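Switching the Calosska to a single ring up front, worth it?
Bike Workshop > Drivetrain

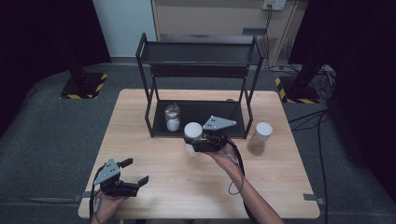
Post 1
laine_p
I have a Calosska touring frame, steel, currently a triple with bar-end shifters. The front shifting has been poor since January and I need a new chain and cassette anyway. I'm thinking of going to one ring and a wide cassette. Most of my riding is commuting, plus one loaded trip a year. Last year's was 327 miles with a lot of short climbs. Has anyone done this on the same frame?

Post 2
savvas_m
Did it two years ago on mine. Check the rear spacing first. The older Calosska frames are 135 mm at the back and most wide cassettes will go on a hub that size, but you may need a longer derailleur hanger. I paid 7 dollars for the extender.

Post 3
Rajput_rider
I'd keep the triple. You lose the low end or the high end, and on a loaded bike you want both. Poor front shifting is usually a stretched cable or a bent cage. New cable and housing first, then decide.

Post 4
laine_p
Cable was replaced in the fall. The cage looks straight to me but I haven't taken it off.

Post 5
Rajput_rider
Look at it from above with the chain on the middle ring. The outer plate should be parallel to the ring. Mine was off by a hair and it would not go up to the big ring under any load.

Post 6
lovisa_d
I don't agree that you need the big ring for touring. I went to a single 36 and only spin out going downhill, when I'm coasting anyway. The gaps between gears took some getting used to.

Post 7
savvas_m
Same for me. The gaps bother me in a headwind and nowhere else.

Post 8
Rajput_rider
A headwind is most of what I ride in, so that would be a no from me.

Post 9
laine_p
Took the front derailleur off tonight. The inner plate is bent near the tail. I have a used one coming from a guy in Runness, so I'll try that with the new chain and leave the triple on for now. Will post again after a few commutes.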